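Rilum Kitchen Simulation Kit
Set-up Guide, Section 7: Oven Tasks

This section covers loading the wall oven fixture, setting the arm start pose and running the first rack task. It assumes the base install in Section 3 is finished and the licence file from Gastska has been copied to the workstation. Revised March 8, 2022.

7.1 Before you start

The oven fixture is supplied as a single cabinet tower with the microwave above and the oven below. The two appliances share one collision group by default. Tasks that use only the oven should run with the microwave set to Static. The microwave clock is a fixed texture and does not follow simulation time.

Minimum hardware is listed in Section 2. Close any other scene before loading this one.

7.2 Loading the scene

1. Open the Rilum launcher and select Scenes, then Kitchen.
2. Choose the layout named Rinisbridge. Other layouts do not include the wall oven.
3. Wait for the status line to read Ready. Do not press Run during loading.
4. In the Fixtures panel, expand Oven and confirm that Door, Rack and Knobs are all listed.
5. If Knobs is missing, reload the fixture file. Do not add the knobs by hand.

Note: Wall and cabinet colours are drawn from the palette file at load. A change of colour between sessions is normal. To hold the colours, enter a fixed seed under Appearance.

7.3 Opening the door and placing the tray

1. Set Door to Open. The panel folds down to horizontal and locks.
2. Set Rack to position 2.
3. Drag the tray from the Objects panel and drop it on the rack. It snaps to the nearest free half.
4. Select Settle. The solver runs for 22 steps and then pauses.
5. Check the contact list. The tray should report contact with the rack only.

CAUTION: Do not run the arm with Door set to Free until the joint limits in 7.4 have been entered. A free door can be driven through its stop by the forearm, and the scene must then be reset.

7.4 Setting the arm start pose

1. Select Arm, then Poses, then Oven Reach.
2. Enter the joint limits from the sheet supplied with your licence.
3. Set Clearance to 17 mm. This is the distance held between any arm link and the open door.
4. Step the arm forward with the arrow key until the end of the forearm is over the door and lower than the rack.
5. Press Save Pose. The file is written to the project folder under the name you give it.

Note: The forearm housing can hide the gripper in the default view. Use the Wrist view to check finger position before saving.

CAUTION: Clearance values below 7 mm switch off the slow zone near the door. Poses saved in this state will not load on a physical arm through the Huang bridge module.

7.5 First run

1. Load the saved pose and press Run.
2. Watch the contact list for the first part of the motion. Any line marked Door means the clearance is too small.
3. Press Stop at the end of the task. The log closes by itself.
4. To repeat the run, press Reset Objects. Reset All also clears the saved rack position.

7.6 Faults

Tray slides off the rack on Settle: friction is set to zero in the object file. Restore the default value.

Arm stops short of the rack: the base is too far back. Move it toward the cabinet in small steps and repeat 7.4 from step 4.

Door drawn open but listed as Closed: the scene was saved in an older format. Convert it with the tool in Appendix B.

Faults not listed can be sent to Ngozi Adebisi or Jinlong Luo at Gastska support. Attach the log and the pose file.

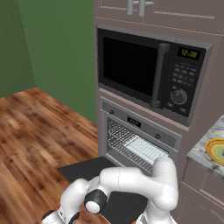
Figure 7-1. Oven Reach pose, door open, tray on rack.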